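Why do we need to sleep?

By Lorraine Brunton
September 7, 2022
Reading time: 3 minutes

Print this page
E-mail this page

Every night you get into bed, close your eyes and stop noticing what is going on. You stay like that for hours. Cats do it, horses do it, and even fish and flies have times when they rest and are hard to disturb. Sleep takes up a big part of every day, so scientists have spent a long time trying to find out what it is for.

What happens when you fall asleep?

Falling asleep usually takes a few minutes. Your muscles go loose, your breathing gets slower and your heart beats more gently. Your body also gets a little cooler. At first you are in light sleep. If someone says your name or a door bangs, you will probably wake up, and you might even say that you weren't asleep at all.

After that you go into deep sleep. It is much harder to wake someone from deep sleep. If you do, they may be grumpy and muddled for a while. Children have more deep sleep than adults, and this may be why you can be carried in from the car without knowing anything about it.

Later comes a kind of sleep called REM sleep. The letters stand for "rapid eye movement". Your eyes dart from side to side under your eyelids, and your brain is nearly as busy as it is in the daytime. Most of the dreams you remember happen in REM sleep. Your arm and leg muscles are switched almost completely off, so you don't jump out of bed when you dream about jumping.

You go through these kinds of sleep again and again during the night. Between them you may wake for a moment, turn over and go back to sleep. You won't usually remember this in the morning.

What is your body doing?

Your body makes a chemical called growth hormone, and a lot of it is made during deep sleep. Growth hormone tells your bones and muscles to grow. It also helps to mend small bits of damage, such as a grazed knee or legs that are sore from running. Sleep also helps the parts of your body that fight germs. 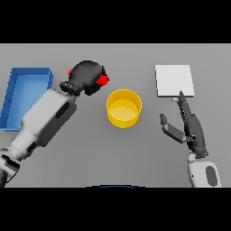
Your brain has jobs to do as well. During the day you see, hear and learn a huge number of things. While you are asleep, your brain goes back over some of them and stores them so that you can find them later. If you practise a tune on the recorder in the afternoon, you may play it better the next morning, even though you haven't touched the recorder since.

How does your body know when it is bedtime?

Inside your brain there is a tiny part that works like a clock. It uses light to tell the time. When it gets dark, your brain makes a chemical called melatonin, which makes you feel sleepy. When it gets light, it stops making so much. This is one reason why it can be hard to go to bed in July, when the sun is still shining at bedtime.

Bright screens can confuse the clock. So can going to bed very late at the weekend and then trying to go to bed early on Sunday.

How much sleep do you need?

Children from six to twelve years old need between nine and twelve hours of sleep. Teenagers need between eight and ten. Babies need much more, and they have it in short pieces through the day and night. Adults can manage with less than you.

If you don't get enough, you may find it hard to listen or to remember things. You may feel cross or hungry. One bad night does no lasting harm, and most people feel better after a good sleep the next night.

What can help?

Go to bed at the same time each night if you can. Turn screens off an hour before bed. Keep your room dark and quiet, and not too warm. Reading a book or having a bath can help you to feel calm. If you often can't sleep, tell a grown-up you trust.

Words to know

Hormone: a chemical that carries messages around your body.
Melatonin: the hormone that helps you to feel sleepy.
REM sleep: the kind of sleep when your eyes move quickly and you have most of your dreams.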